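June 20, 2024

I slept badly again and came to the lab before the others. The air conditioning was still off, and I used the quiet to read the guidelines for the mopping task one more time. I wrote them myself in spring, but when I read them now they look like the work of a stranger. "The floor must be cleaned in a natural manner." What is a natural manner? My mother and my aunt mop the same kitchen in two completely different ways, and each thinks the other is doing it wrong.

The goal from Gronport is 129 good episodes of the mopping task before we send the set to training. This morning we had 33. Kalevi says it is a normal speed for a new task and that the folding task was slower at the beginning. I did not work on the folding task, so I must believe him.

We began with Kalliopi at the controls and me at the recording screen. She is much calmer than I am when the robot hesitates. I always want to correct at once, and then my correction is too big and I need another one for it. On the replay my episodes look nervous. Hers look like a tired person who has a lot of floor to do, and I mean this as praise. If a model learns from me, it will learn to be afraid of the wall.

The bright spots on the floor trouble me more than the wall. The tiles are shiny and the lamp reflection moves whenever the head moves. In the head view it is hard for me to say which spot is water and which is only light, and I know this floor very well by now. How should the model know it? I proposed that we record half of the episodes with the ceiling light lower. Kalevi answered that people will not lower the lamps before they ask for cleaning. He is right, but I still think we could have a few of each kind. 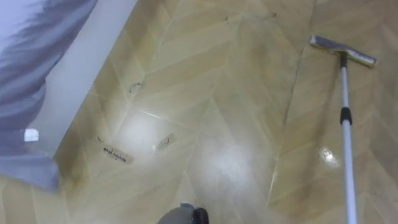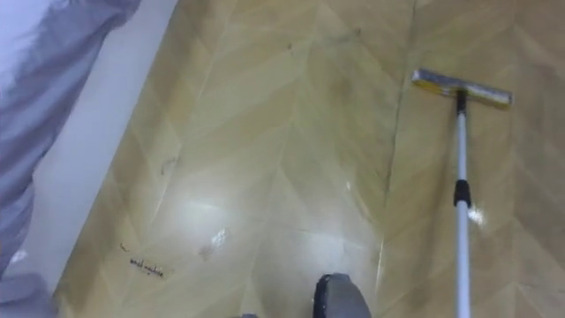

The pattern of the floor goes in zigzag, and I see it when I close my eyes.
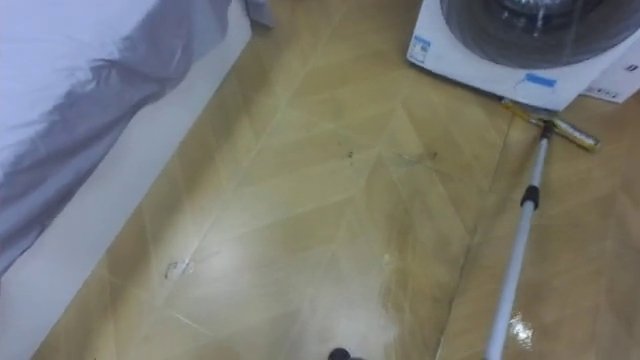
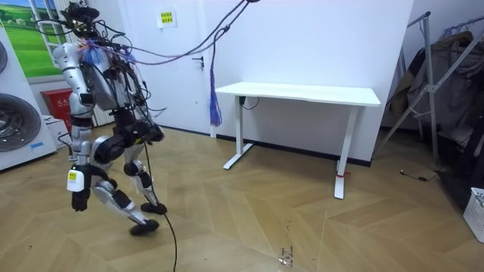

Before lunch we recorded 16 episodes. I threw out 3 of them in the review. In two the recording began too late, which was my mistake, because I was talking. In the other one Kalliopi stopped halfway to ask me something, and the robot simply waited there with her. She wanted to keep that one. Her argument was that waiting is also behavior, and a robot which has never seen a pause will not know how to make one. I argued that the pause had no cause inside the data. The cause was her question, and her question is not recorded anywhere. We discussed this until the soup was cold. Finally we moved it to a separate folder with the name "pauses," and I suspect that folder will grow.

In the afternoon the Mivatard software lost the connection two times. After a restart it puts the clock of the head camera a little behind the clock of the joints, and if one does not check this, the hand seems to move before the eye has seen anything. I found it only by accident last month. I wrote to the people in Stodlow then and they promised a correction in July. Until that comes I check each file by hand, first seconds and last seconds, and I write the shift in my table. It is boring work but I like my table.

There was also a talk about the dirt. For the first episodes we used small paper pieces, and the robot's operator can see them very well, so everybody goes directly to the paper and forgets the rest of the floor. I can see it in the paths: one straight push, one turn, finished. Real dirt is more modest. It is a gray place which you notice only when you come from the other side. I would like that the operator covers the floor in rows, also where it looks clean, as one does at home. Kalevi agreed to try it tomorrow and to write it in the guidelines in place of my "natural manner." I was a little bit hurt and also relieved.

When I was leaving, Kalliopi asked me to take the controls for one more, not for the set, only for practice. I did it slowly. I counted to two before each correction, as she taught me. It was better, I think. I did not look at the replay, I wanted to keep the feeling until tomorrow.

At home I spilled tea in the kitchen and wiped it in rows. I must call my aunt. I must also answer Khumalo about the storage disks, they wrote a second time and I have still not measured how much space one episode takes.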